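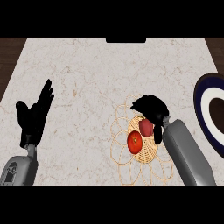 Keabetswe Masilela wrote in that the old kit ran out of sign-in sheets by noon and the tenants at the back never got one. Fixed. The new one has more.

Lerstead Ballot Meeting Kit, by Jurunix

For tenant groups and neighborhood associations holding a public meeting on a local housing measure. Rent caps, zoning changes, bond votes, whatever is on your ballot. Fits in one tote.

In the kit:
21 sign-in pads, carbon copy
15 clipboards, pens on strings
5 yard signs, blank, wipe clean
2 speaker timers (batteries not included, sorry)
Comment cards, English and Spanish
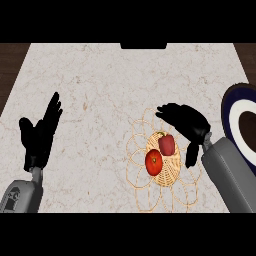
Countertop, pale marble pattern

Signs take dry-erase or vinyl letters. No permanant marker – it stains. Timers beep at one minute left and again at zero. Volume switch on the back.

Kuvus refill pads fit, Shabalala ones don't, too wide for the clip.

Orders in by Monday go out the same week. Pickup OK, call first. Returns on unopened kits only. Bulk price for county-wide campaigns, ask Gert Mabuza at the order desk.

Check your local rules on signs near polling places before you put any out. We dont print disclaimers or "paid for by" lines – add your own.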